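Running a Campus Esports Night: What We Learned
Media Production project, Grodham College

So our group (me, Kerttu Salminen and Orysia Sydorenko) picked live esports for our fall project, mostly so we could call watching tournaments homework. The plan was to stream one full bracket from the student lounge on a Friday in November, with two commentators and a replay desk. Kerttu directed, Orysia handled graphics, and I ended up on audio, which I had never touched before!

We had 30 players signed up and 9 matches on the main stream. The rest got played off camera and we just read out the scores.

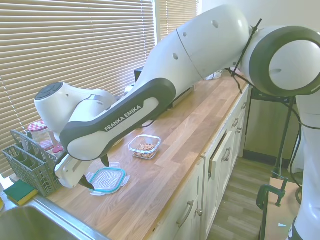 Audio was the hardest part by far. The lounge echoes like crazy, and the commentators kept hearing themselves half a second late until I muted the stream tab on their laptop. Small parts were my other headache. Next time all the adapters go in a clear box with a lid that has a seal and latch tabs, like the one with the teal edge on the counter, and the box stays at my desk. I lost a headphone splitter twice in one evening.

Orysia built the scoreboard so one person could update it from a phone. It froze during the Boiko vs. Budham semifinal and Kerttu cut to the players' faces, and chat liked that better anyway.

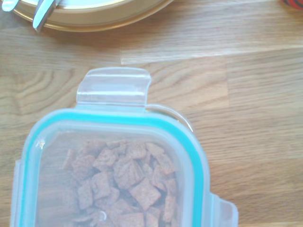 Clear plastic food container on the wooden tabletop.

We peaked at 41 live viewers, and the recording had 761 views when we wrote this up. I'd shorten the breaks between matches, since we lost people in every single one.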